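About us
Home / Services / About us / Contact

Grekbridge is a small company that tests serving robots before they are allowed to work near guests. We are a team of five, and our customers are hotels, canteens and the firms that build machines for them. They send us a robot arm or a whole serving cell, and we try to find out in which way it will fail.

How we started

Many companies tell on this page about a garage and a good idea. Our company began with a fault.

In December, some years ago, Natália Vondráček and Tuấn Phí were both working for a builder of drink stations. The product had the name Kallska. It had passed its acceptance test with 60 pours and no error, and it was installed in the breakfast room of a hotel. In the second week the arm closed its gripper on a glass, lost the grip signal for a short moment, and closed again with more force. The glass broke. The program did not know it. It continued to the tap, opened it, and let hot tea run over the broken pieces and over the edge of the table, until a waitress pushed the stop button. She had a small burn on her hand, which healed well, but she did not want to work beside the machine again and we understand her.

Natália wrote the fault report. The cause was a cable that was bent too tightly near the wrist, and a line of code that treated "no signal" in the same way as "not gripped yet". Both were repaired in one afternoon. The question why 60 good pours had not shown it took much longer, and after some months of discussing it in the evenings she and Tuấn left and opened Grekbridge.

What we do

Our largest work is the long run. A robot repeats its task on our bench for days, with our own glasses and our own dispensers, and we disturb it on purpose. We pull a plug. We move a tray by a finger's width. We give it a cup with a little oil on it. Every stop is written down, also the ones where the operator says "this is nothing, just restart it".

We also investigate faults that have already happened at a customer's place. For this we need the log files, the damaged parts if they were kept, and one hour with the person who was standing nearest. This last one is often forgotten, and it is the one we ask for first.
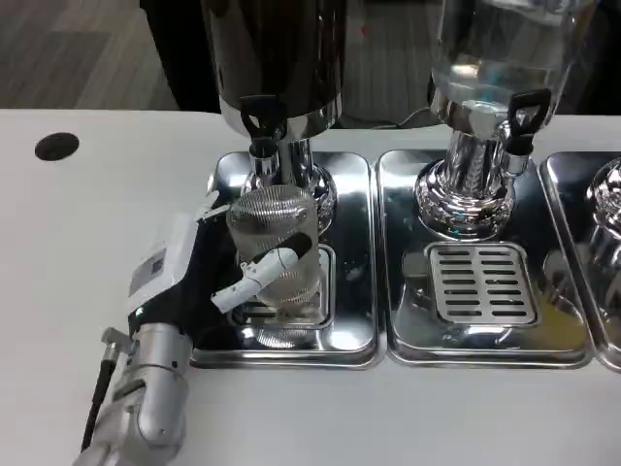

Gripping and pouring is the subject where we have the most experience, and also where we have made our own biggest mistake. In our second year we tested an arm for the Selto canteen project, and we had written the rule that the tap may open only when the gripper confirms a cup. It was a good rule, but the gripper could confirm a cup that was standing wrong. At cycle 2819 the cup was tilted against the spout, the confirmation was correct, and the water went down the outside of the glass into the controller box under the table. The box had no cover, because we had removed it for measuring. There was smoke, and the main fuse went out. Nobody was hurt, but the customer's controller was destroyed and we paid for it. From that day the position under the tap is checked separately from the grip, and we look at the place where glass and drip tray meet, with the rim just below the spout, as carefully as at the fingers. A mesh sleeve around the glass, a few drops on the metal, a tray that shines like a mirror – such things belong to real service, and a test should have them too.

The report about cycle 2819 is 148 pages long. We give it to every new customer who asks, with our errors in it.

Who we are

Natália Vondráček leads the company and signs all the reports. Tuấn Phí is responsible for grippers and sensors. Ánh Đặng writes the test programs and keeps the fault archive. Châu Doãn takes care of electrical safety; she joined us after the smoke and was quite strict with us in the first months. Elikem Yakubu visits the customers, speaks with operators and gives the training days.

How we work with you

We do not sell robots and we take no commission from those who do. If a test is failed, the report says "failed" on the first page. You may correct the machine and come back 2 times for the same price. If we see a danger for people, we stop the test and call you on the same day, also when this is not comfortable for your delivery date.

Visits to the workshop are possible after an appointment. Please wear closed shoes.

Page last changed: 2025-02-27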